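Gallon: a small pile of workout logs

README, last touched Jul 15, 2026

Hi! I'm Efe Anozie, and Gallon is my collection of strength and mobility logs from people who train at home with not much equipment. I started it for myself (I wanted to know if my squats were getting anywhere) and then friends began sending me theirs, and now it's big enough that it needs a proper page.

What you get

There are logs from 31 people. Most of them kept going for seven weeks or longer, a few dropped off after two, and I left the short ones in on purpose. If you only look at folks who stuck with a plan, every plan looks great!

Each row is one exercise on one day. The columns are:

person: a code, never a name
day: counted from that person's first session, so day 1 is different for everybody
move: squat, push-up, row, hinge, carry, plank and so on
load: in pounds, blank if it's bodyweight
reps: what they did, with the planned number in the next column over
effort: one to ten, how hard it felt
sleep: hours the night before, if they wrote it down
notes: free text, lightly cleaned

The effort column is my favorite and also the messiest. One person's six is another person's nine, so please compare people with themselves and be careful about averaging across the whole group. I did that in the first version and got a very confident chart that meant nothing.

How it was collected

Everybody filled in the same sheet, on paper or on their phone. The paper ones I typed up myself over a lot of evenings, and I checked 50 rows against the originals afterward. The typos I found were mostly in the load column (a 15 that should have been 25, that kind of thing). They're fixed, but I'd bet there are more hiding in there, so write to me if a number looks silly.

The two plans people followed are called Brorno and Astine. Brorno is three short full-body days a week. Astine splits upper and lower body and adds a long stretch session at the end. People picked whichever they liked, which means this is no kind of fair trial. The Astine crowd had more training behind them to begin with, and you can see it in their starting loads.
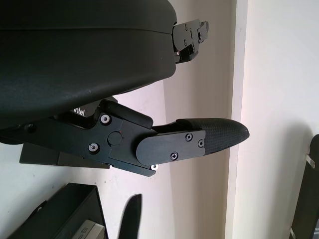

Known gaps

Sleep is blank for a good third of the rows. Carries were logged in steps by some people and in seconds by others, and I added a unit column for those late in the day, so check it before you plot anything. Nobody under 18 is in here. Injuries only show up if the person mentioned them in the notes, so a sudden gap could be a sore shoulder or a vacation.

Please don't use this to tell anyone what they should lift. I'm a keen amateur, and the logs can't replace a coach who can watch you move.

Using it

Everything is in one CSV, plus a smaller file called onyeka.csv with just the mobility work (hip, ankle and shoulder checks, done every other week). The person codes match between the two, so you can join them on person and day. Free to use for anything noncommercial, and a link back would make me happy.

I'm hoping to add another batch in October, mostly people coming back after a long break. If you keep a log and would like to be in it, send me a blank-sheet request first so the columns line up.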